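Keeping the Hand Ready: A Talk with Saadet Ağca 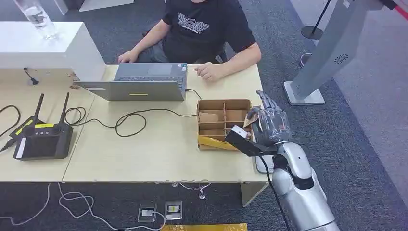 The hand at the cardboard organizer, with the laptop and the router on the same desk.

Saadet Ağca looks after one robot at Rodau, and she has done this work for three years. When I visited her, she asked me first to put my bag away from the cables.

"Most stops come from a cable," she said. "A finger problem is more rare, but it takes the longer time."

Her morning begins with the hand. She opens and closes each finger slowly by the laptop and listens at the joints. After this she checks the cable at the wrist, where it must have enough slack for the full turn of the arm.

"If it is tight, I loosen it before any motion. I learned this in December, when we lost 2 days for one connector."

The organizer with its cardboard partitions is also part of the setup. Its place is written in a notebook, and her colleague Ekrem Canpolat measures it again after every cleaning. The program he keeps for it is now version 29.

"Cardboard becomes soft with use," he explained. "The walls bend a little, and then the fingers touch them. I prefer to change the box early."

I asked Ağca what she would like to improve. She thought for some time.

"A shorter start. And a spare wrist cable in my drawer. I ordered it from Balano and I am still waiting."

Interview: Yaneth Chávez, 15/05/2019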